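Filed under: Travel, Odds & Ends

Sleeping Badly in Nice Places

Sep 6, 2024

I'm a terrible sleeper away from home and always have been. At sleepovers as a kid I was the one staring at the ceiling while everybody else snored, and I'd be so tired the next day my mom would put me to bed at 5:30 with a bowl of cereal in me. So when Vaughan asked if I wanted to do the whole Hirkthorpe to Kellivport walk with him, 90 miles in 9 days, a different bed every night, my first thought was not about my knees.

I said yes anyway! And the walking was wonderful (more on that in another post, I have a LOT of opinions about the stretch after Achterberg), but what I want to talk about is beds, because I learned more about my own sleep on that trip than I have in 40-something years of lying down.

The first night was a disaster. We got in late, ate too much, and I went straight from a loud dining room to a dark bedroom and expected my brain to switch off. It did not. I heard the pipes. I heard Vaughan through the wall, sleeping like a log, which made me furious. Around three I gave up and read the fire safety notice.

By the second night I had a sort of plan, and it started with getting to know the room before dark. I know how that sounds. But I walk around and look at everything, open the closet, find the light switches, put my hand on the furniture. When I wake up at two in the morning I already know what the big shape in the corner is, and I don't have to lie there working it out.

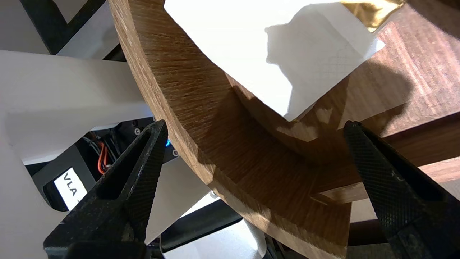

A nice bit of curved wood, grain and all

The other thing is light. I used to leave a lamp on low, thinking it was cozy. It's terrible! I now go full dark, and I carry a little roll of black tape for the standby lights on TVs and chargers. Vaughan thinks this is the funniest thing he's ever seen. He also borrowed the tape in Lotach, when his room had a blue light the size of a quarter right across from the pillow, so I consider that argument closed.

Pillows are harder. My pillow at home is flat and sad and I love it, and hotel pillows are like trying to sleep on a loaf of bread. I looked into carrying my own but it took up half my pack. What works for me is a folded sweater inside a pillowcase I bring from home – the pillowcase weighs nothing and it smells like my own laundry soap. I honestly think the smell does more than the sweater.

And then there's my phone. I made a rule in May, before the trip, that it would charge on the other side of the room, and I kept it for exactly two nights at home before I caved. On the walk I kept it the whole way, mostly because I was too sore to get back up once I was down. No news, no scrolling, no checking tomorrow's weather for the fifth time. If someone really needs me in the night there are other ways to get hold of a person.
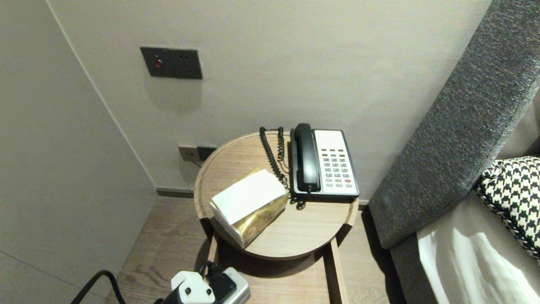

I also quit looking at the time. Alaric Lindgren, who I used to work with and who has worse nights than I do, told me years ago that doing the math is what keeps you up. You know the math I mean. If I fall asleep right now I'll get five hours, if I fall asleep right now I'll get four and a half. I always told him I couldn't possibly stop, and then I just turned my travel clock to the wall and stopped. I've owed him an apology for years and I've now sent him a postcard.

Did it all work? Mostly. The last three nights I slept right through, and one of those was above a bar. I had one bad night in the middle, for no reason I can find, same routine and everything. I was cranky as anything the next morning and Vaughan walked ahead of me until lunch, very wisely. Then I had a cheese sandwich on a wall and felt like a person again.

What surprised me is that I've kept it up since I got back. The clock faces the wall here too. I've put tape over the light on the smoke alarm's neighbor, that mystery box in the hallway that I've never figured out (if you know what a small white box with one green light does, please write in).

Next up I'll do the Achterberg post, with the wrong turn and the very long hill. My boots are still on the porch and I'm not ready to deal with them.

Contact me | All words mine, please ask before borrowing | Back to top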